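The Block Box Gallery: Shapes, Boards and Bright Colours

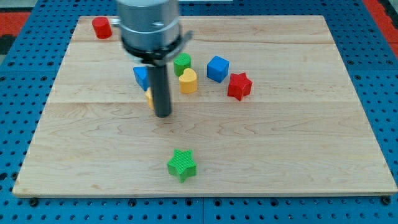
Welcome to the gallery

Hello, and come on in! Morven Moncrieff here, and this is the page where I get to go on and on about toy blocks, which my family will tell you I do anyway. Last April I put up a few lines about a bag of star-shaped blocks I'd picked up in Jurkorness, and the messages haven't stopped. So the blocks have a page of their own now, with the picture up at the top and a line or two for each of the things in it that people like to ask me about.

If you're new, start anywhere. I always start with the yellow heart.

The heart

My favourite, and I'm not even going to pretend otherwise. It stands up on its point with the two lobes at the top, right in front of the green cylinder, and that yellow against that green is just lovely. Hearts are fussy things to build with (try putting a roof on one!) but every set is better for having one.

The green cylinder

A good plain cylinder will do almost any job you give it. Tower, tree trunk, chimney, lighthouse, tin of beans in a toy shop. Defne Saraç's little ones use theirs as the postman, and he has a full round to do before tea.

The blue cube

Bright blue, and turned a touch so you get two of its faces at once. I love a cube for being so sure of itself. You can start a wall with it, finish a wall with it, or set it down by itself and call it a house. Orhun Erdem wrote to ask for more cubes on the page and I quite agree, Orhun, more cubes are coming.

The red star

Look at the top of it, there's a fine ribbed texture running across! I do enjoy a bit of texture on a plastic block, it gives your thumb something to do while you're thinking. Five points, a proper storybook star, and a great one for small children who like to say the name of a shape out loud and very loudly.

The red cylinder

Off in the far left corner on its own. Red, flat on top, ready for something to be balanced on it. I like a layout with one piece set apart from the crowd. It makes you want to build a road out to it, or send somebody over to fetch it for a party.

The board

Now for my other great love, which is a nice bit of wood. Pale tan and cream, with long planks running side to side and that streaky grain you could look at all afternoon. The seams between the planks make handy roads and rivers too. Strong colours look wonderful on pale wood, and if you have been laying your blocks out on a patterned rug, do try them on a plain board once and see how much more they sing.

The blue underneath

Pegboard! Blue pegboard, with all those holes marching along under the wood. I'm very fond of the stuff. Ferhat Ağca has a whole wall of it in his workroom at Ruawai and keeps everything on it from scissors to the spare kettle lead. As a colour beneath pale timber I think it's smashing.

A few games to try on a board of your own

Shape Shop. One person keeps the shop and the other has to ask for things by colour and shape. "One yellow heart, please, and a blue cube." No pointing allowed.

What's Moved? Everybody shuts their eyes, one block goes somewhere new, and the first to spot it has the next turn. İlker Bozkurt plays this with his granddaughter and has lost 14 games in a row.

Corner to Corner. Put one block in a corner and the rest in the middle, then get them all together without lifting any of them off the wood. Brilliant for a wet afternoon.

Your turn

Do send me your own layouts, I look at every single one and usually shout for someone else to come and look as well. Stars, arches, odd ones from the bottom of the box, chewed ones, all welcome. Tell me which shape is your favourite and what it gets used for at your house. Rasmont readers, I have had your parcel of triangles and they'll be up next!

Page updated 2019-01-16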